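Visit report: Skisia service workshop, 12 June 2024

The workshop occupies the upper floor of a former printing works and handles mechanical watches only. Access is by appointment, with groups limited to 16. Mandla Ndlovu, the head watchmaker, led the tour, which began at intake and followed the normal path of a movement through servicing.

At intake, each watch is put on a timing machine in 4 positions before the case is opened. Amplitude, rate and beat error go on the job card. The movement is then stripped and cleaned in a Flisteo machine, and the mainspring is replaced as a matter of course. Throughput is 700 services a year, against a target of 1,000.
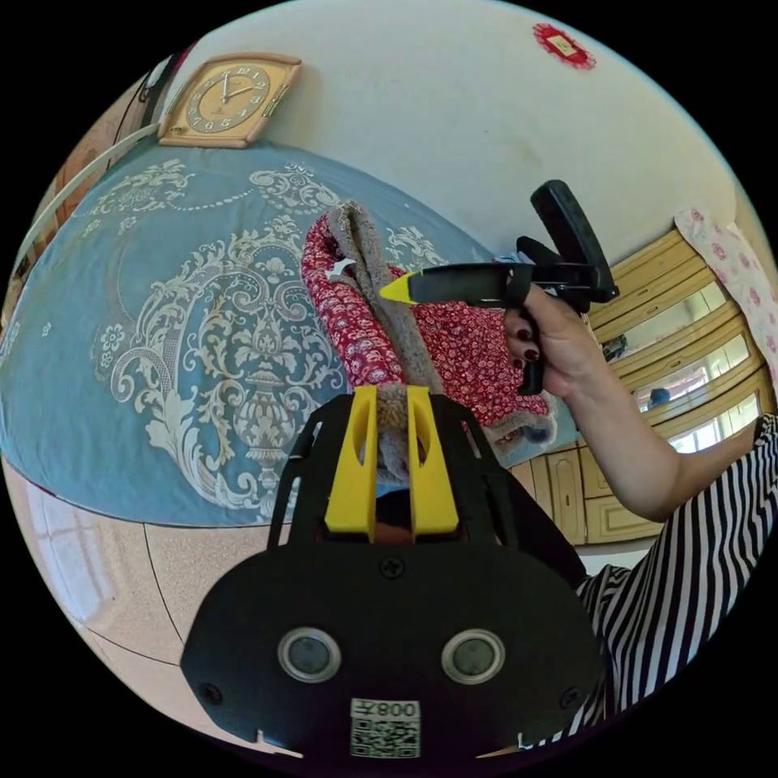
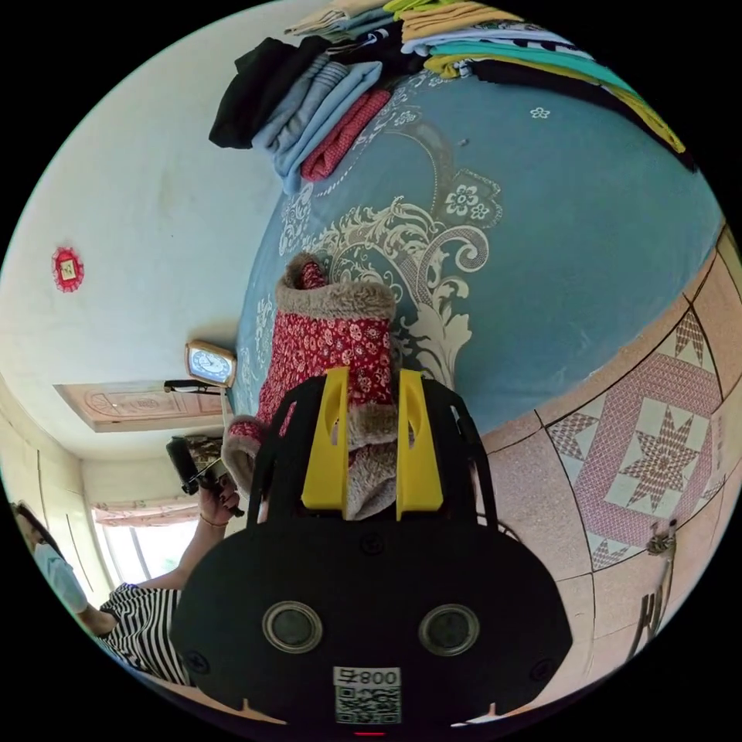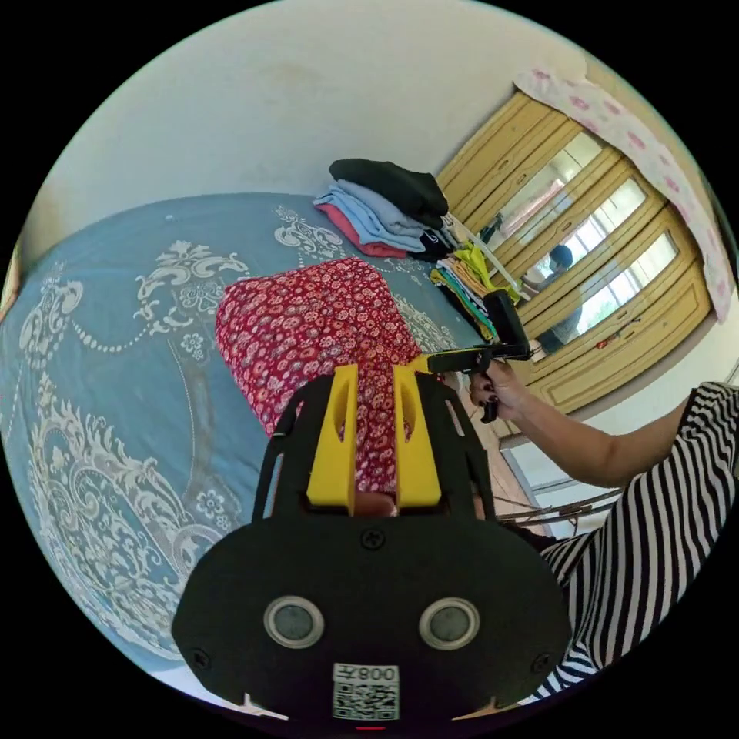 Red floral fabric, pale flower print.

Pressure testing is done twice, dry and then wet. The dry tester measures case deflection under vacuum and under positive pressure. A case that fails is returned to the bench for new gaskets — crown tube seals are the usual fault on older dive models. Crystals are pressed in with nylon dies, and the staff keep a full drawer of odd sizes turned up in house.

Dial work is not done on site. Luminous paint on older dials is left alone unless it is shedding, in which case the dial goes to Mathebula for stabilizing. Original colour is kept where possible, and the owner signs off beforehand.

The last stop was the Grolelness bench, a small lathe station used for balance staffs. Ndlovu cut one pivot to size and burnished it, checking the diameter by micrometer between passes. No photography was allowed at this bench. The next open day is planned for August, with the same route and the casing room added.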